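Skip to main content

Search products, parts and manuals

Print this page | E-mail this page

Reading time: 5 min

Skamilby Hand-Held Gripper Pair: Demonstration Day and Product Notes

Clestgate Automation Supply
Last revised July 29, 2026

The Skamilby is a two-handed set of manually operated grippers for recording textile handling tasks. The operator holds one gripper in each hand and performs the task directly. Finger opening and hand motion are logged during the task and the log is supplied to the buyer's own software for training or replay on a robot arm. No arm is needed at the recording stage.

Clestgate stocks the set for customers in laundry, garment finishing and textile sorting. It is sold as a pair. Single units are supplied only as replacements.

Demonstration day at the Imgate showroom

The set was shown at our Imgate showroom in April. Attendance was by registration, in sessions of 70 minutes, with places limited to eight per session so that each visitor could handle the equipment. Sylvain Langlois of our applications group ran the sessions. Visitors came mainly from commercial laundries, with a smaller number from uniform rental and one from a theatre wardrobe department.

Each session followed the same order:

- fitting and zeroing the grippers
- single-handed pick from a flat surface
- two-handed hold and spread
- folding of a garment brought by the visitor
- review of the recorded log
- questions

Visitors were asked to bring their own articles. Test cloths are convenient for checking calibration but give a poor indication of how a gripper will behave on seams, hems, waistbands and pocket openings. Articles brought in April included chef's jackets, work trousers, fitted sheets, coveralls with metal snaps and a quantity of microfibre cleaning cloths.

Points raised by visitors

Dark fabric. Several visitors asked about black and navy garments, which make up most of the volume in hospitality laundry. Finger operation is unaffected by colour. The difficulty lies with the video, where folds in dark cloth show little contrast. We recommend a surface of a clearly different colour under the work, and diffuse lighting from more than one side. A lamp or window facing the operator should be shaded.

Patterned surfaces. These are acceptable. Customers who intend to deploy on one type of table are sometimes advised to record on that table only, but our own preference is to vary the surface between sessions.

Seams. A pinch on a stitched seam is generally more secure than a pinch on a single ply, as the added thickness gives the fingers something to close against. On loosely folded articles the operator should locate the seam first, close on it with one gripper, then bring the second gripper to the opposite edge. Mr. Langlois demonstrated the sequence at reduced speed and then at working speed.

Sheen finishes. Coated and satin-weave fabrics slip more readily. Close fully, pause, then lift. If slipping persists, inspect the finger faces before changing technique.

Fatigue. Operators new to the set should work in blocks of some 5 minutes and rest between them. Experienced operators set their own pace. Grip strength was not a limiting factor for any visitor, but wrist position was. Work surfaces set too high cause the elbow to lift, and the recorded motion becomes uneven.

Gloves. Knit gloves may be worn. Choose a size that does not bunch at the palm. Loose cuffs should be turned back.

Cable management. Keep cables behind or to one side of the work. A cable trailing across the textile will be picked up sooner or later, and the recording must be discarded.

Comparison with the Guérin bench unit

Visitors who already own the Guérin bench unit asked whether the two products overlap. The Guérin is a fixed station with a powered clamp and is intended for repeat cycles on a single article type. It does not record operator motion. The Skamilby has no powered clamping and is unsuitable for cycle testing. A customer who wants to establish how a given hem behaves over repeated gripping should use the Guérin. A customer who wants examples of a person folding trousers should use the Skamilby. Both can be hired.

Working position

The operator stands or sits square to the work with both forearms clear of the table edge. One gripper is normally used as the holding hand and the other as the moving hand. The roles may change during a task, and should be allowed to do so if that is how the operator would fold the article by hand.
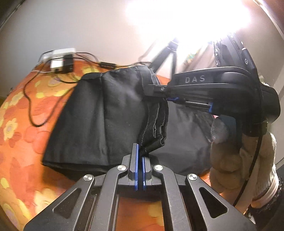 Approach angle is the most common fault in first recordings. Operators tend to come straight down on the cloth, as they would with tongs. A shallow approach, with the fingers sliding to either side of the edge before closing, gives a cleaner pinch and takes up less surplus material. Where the article is lying in a heap, lift slightly before spreading.

Maintenance

Check pivot screws for looseness before each day's use. Tighten by hand with the driver supplied, without thread compound. Wipe finger faces with a dry cloth to remove lint. Solvent cleaners must not be used. Fingertip pads are a wear part and should be replaced when the surface is visibly smooth or the edge has begun to lift. Pads are ordered by the set from the parts desk.

Store the grippers with the fingers open. The carry case has moulded recesses for this position and will not close properly otherwise.

Hire and purchase

The minimum hire period is seven days, counted from delivery. Hire includes the pair, carry case, cables and one set of spare pads. Tripods, lighting and work tables are not included. Hire charges are credited against purchase if the order is placed before the set is returned.

A remote setup call is included with each hire. On-site instruction can be arranged at extra cost, subject to travel.

Further sessions at Imgate will be posted on this page. Customers who attended in April and wish to receive a copy of their recorded log should write to the applications desk, quoting the session time and the article used. Logs are kept until the next demonstration series and then deleted.

Print this page | E-mail this page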